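Speaker notes: House rules for hand-held gripper sessions in a shared hall
Renato Alarcón, Puvham. Talk slot 2, after the coffee.
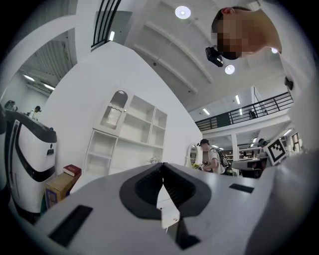
Start slowly. Say good morning, say thanks to Nyokabi Muriithi for the invitation. Then go directly to the question: who has written rules for the people who collect demonstrations by hand? Wait for the hands.

Our rules fit on two pages. We wrote the first version in March, after we went through 838 recordings and had to put aside 177 of them. Most of the problems were small. A marker had been moved between two takes, or the finger pads were changed and it was not written in the log.

Rule 1. Faces. Every face is blurred before a recording leaves the site computer. This includes the operator and also any person who walks by far behind. In a hall with an upper floor, please remember the people upstairs.

Rule 2. Markers. The square markers are fixed before the session and stay where they are until the end. If one falls down, stop, write the time, start a new session. Do not put it back "by eye". (Pause here, people usually laugh.)

Rule 3. Distance. When a mobile robot shares the floor, the session lead must know if it is switched on, and who has the stop button. Kimutai Temba asked me if one meter is enough. My answer is that it depends on the robot, and the number must come from your own risk assessment. Do not copy ours.

Rule 4. Floor. Boxes and bags go to the wall before we begin. An operator looks at the gripper and not at his feet. We are still weak on this one and I should say so.

Rule 5. Head camera. Check the strap with the operator, ask if it hurts. Break when the operator asks, no discussion.

If time is short, skip the story about the Besano site and go to the log sheet. Show the column for finger pads, it is the one people forget.

Questions. Mwangi Mugo will probably ask about consent forms. Answer: signed before the session, kept by Nandi Mtshali, and a person can withdraw later.

Leave the log sheet on the screen during the questions.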